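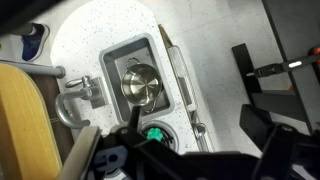

A steel pot in the sink of the play kitchen, seen from the wrist camera of the robot arm.

Gripper Fault Review Completed at Bainbridge Laboratory

The Manipulation Group at the Bainbridge laboratory has completed its review of a gripper fault that halted play kitchen trials in June. No one was injured. Trials have resumed under revised operating rules, which apply to all staff and visiting students.

The fault occurred during a series of 1,000 planned pick-and-place attempts with light cookware. On attempt 714, the arm was told to release a pot over the sink and withdraw. The fingers stayed closed, but the controller recorded the release as complete and moved on to the next step. The arm then pulled sideways against the rim of the basin for several seconds until the operator, Jamie Whitlock, pressed the emergency stop.

The review traced the problem to a worn connector on the finger position sensor. When the signal dropped out, the software kept the last command it had sent and treated it as a measured position. A search of earlier logs found 43 shorter dropouts of the same type, none of which had raised an alarm. The group has concluded that these should have been noticed sooner.

The connector has been replaced and the cable rerouted away from the wrist joint. A missing sensor reading now stops the arm at once - a restart requires a person at the console. The limit on sideways force has also been lowered for all work near fixed surfaces.

Staff are reminded that the marked floor area must be clear before motion is enabled. Anyone who needs to step close to the kitchen to reset an object must first place the arm in hold and confirm this aloud with the operator.

The Malldale site uses the same gripper and will inspect its connectors before its next series begins. Questions about the review, or requests for the full report, should be sent to Wendy Penrose in the laboratory safety office.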